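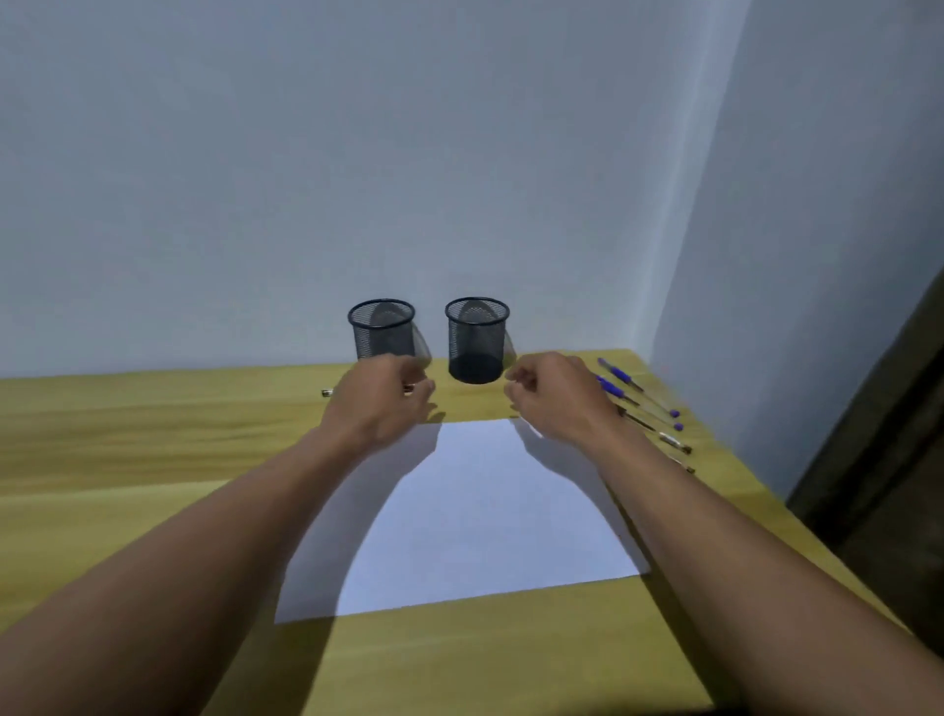

2019년 4월 19일

펜 분류용 로봇팔 Pruka, 그립퍼를 다시 깎았다. 기존 손가락은 폭이 넓어서 나란히 놓인 펜을 집으면 옆의 것까지 밀어냈다. 새 손가락은 폭 17mm로 줄이고 안쪽에 고무판을 붙였다. 서보는 그대로 쓴다.

작업 순서는 손으로 할 때와 같게 잡았다. 펜을 하나 들어 종이에 몇 자 써 보고, 색을 확인한 다음 펜꽂이에 넣는다. 쓰는 동작은 아직 로봇팔에 넣지 않았다. 필압 조절까지 하려면 손목 축이 하나 더 필요하다.

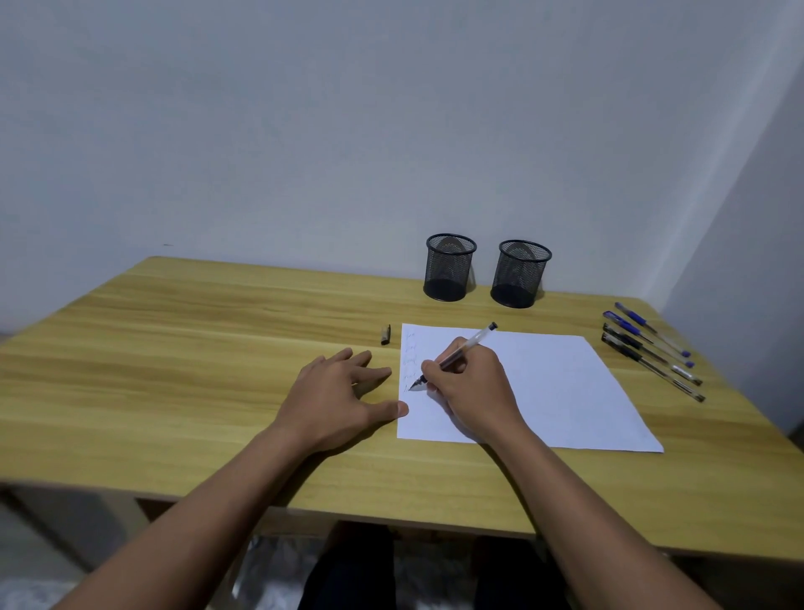

색 판별은 뚜껑만 보기로 했다. 투명한 몸통은 조명에 따라 값이 너무 흔들린다. 학습용으로 뚜껑 사진 617장을 모았는데, 검정과 진한 파랑을 헷갈리는 경우가 아직 남아 있다. 노출을 고정하니 조금 나아졌다.

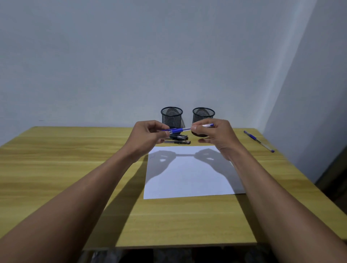 다음은 높이 문제. 철망 펜꽂이는 가벼워서 펜 끝이 테두리에 걸리면 통째로 넘어간다. 내려놓기 전에 30mm 위에서 한 번 멈추고 수직으로 내리도록 고쳤다. 세 번 돌려서 한 번은 걸렸다. 바닥에 양면테이프를 붙여 볼 생각이다.

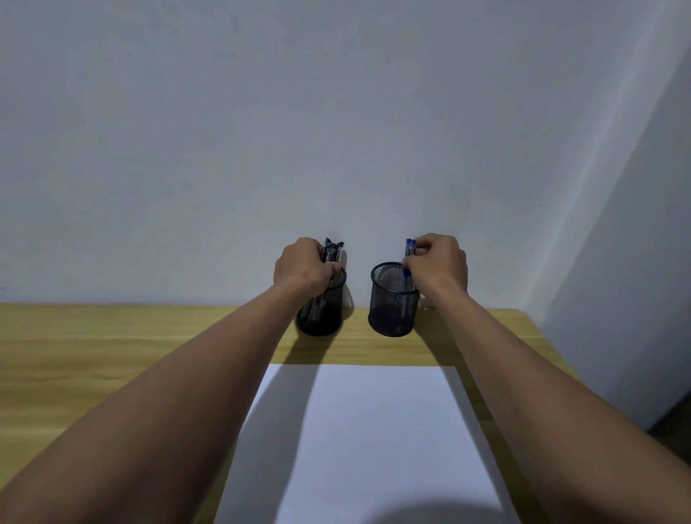 검은 펜은 왼쪽, 파란 펜은 오른쪽.

손목 축 부품은 6월에 주문할 예정. 그 전까지는 배선 정리부터 한다.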